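Home News Floor Practice Standards Suppliers Archive

The rules come before the robot: a talk with the safety lead at Plurnari

Jun 27, 2025

The rulebook for robots at Plurnari fits in a thin binder. The woman who wrote most of it has run safety and methods at the parts handler for seven years, and she asked that her name be left out, as the company prefers it that way. She agreed to go through the rules page by page.

The first page is about who may stand where. "People expect the first page to be about the emergency stop," she said. "That's page two. If you've set out where people stand, you use the stop a lot less."

Each work area has a standing line for the operator and another for visitors. When a robot's arms are powered, the operator keeps the stop within reach and does no other job. No phone, no paperwork, no helping at the next table. She wrote that last part after a review in June of last year, when she went through 877 shift notes and found operators leaving their spot to fetch parts for a coworker. There had been no injury. She changed the rule anyway.

"The notes were honest, and I wanted them to stay honest," she said. "So I didn't write anyone up. I moved the parts closer."

Handling rules take up the middle of the binder. The robots work with molded plastic covers and shells, and the trouble with those, she said, is that they are light but awkward. A long piece can be held well at one corner and still swing its far end into something. The rule asks for clear space on every side of the part, measured from its longest edge and not from the gripper.

"Most guidance I was given talked about the reach of the arm," she said. "Fine, but the arm is holding something. Once it's holding something, that is the arm." 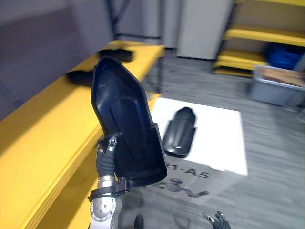
A gripper holds a black molded shell upright by its lower edge, with a second cover lying on a white sheet on the floor.

Parts set down between steps are covered too. They may go on a table, or on the floor if the spot is marked or a sheet is put down first. She would like to see the floor used less. Her objection is the trip hazard, and she has lost that argument twice with the people who plan the work, who say a floor position gives the arms a motion they need to be able to do. The compromise is that a person may not walk through the area while a part is down, even with the arms at rest.

Plurnari did not write all of this from nothing. The binder began as a handling guide from Klinhom, the firm that trained its first operators, and the chapter on inspection was borrowed from a sister site in Lokov. She cut both hard. The Klinhom guide had 398 numbered items.

"I asked an operator to tell me any ten of them," she said. "He got to four, and one of those was wrong — he had mixed it up with the fire drill."

What stayed was tested on the floor before it was printed. A rule went in only when two shifts had worked under it and both could say what it was for. She also keeps a log of every time a rule is skipped, with no names on it. The log has 3,478 entries. By far the most common is the grip check, a short pause after the fingers close and before the part is lifted clear.

"It feels slow, so they skip it," she said. "I could put up a sign. I'd sooner have the pause built in, so the robot waits and the person confirms."

That change is being tried now with Emier, the scheduling software the site uses, and she would not say when it will be done. Some operators don't like it. One told her it was like being asked to sign for every envelope. She thinks he has a point, and the confirmation may be dropped for small parts.

Asked what she would tell a shop that is just starting, she said to write down what the operator does when the robot drops something. Her own rule is to stop the arms, wait until they are still, then step in. A dropped part stays where it is until that happens.

"Everybody reaches for it," she said. "I still do. I was at a table last month and a cover started to slide and my hand went out before I'd thought about it."

She logged that one herself. The next edition of the binder is due after the summer, and the floor rule is on the list to be argued again.

Contact us | Copyright 2025, all rights reserved | Back to top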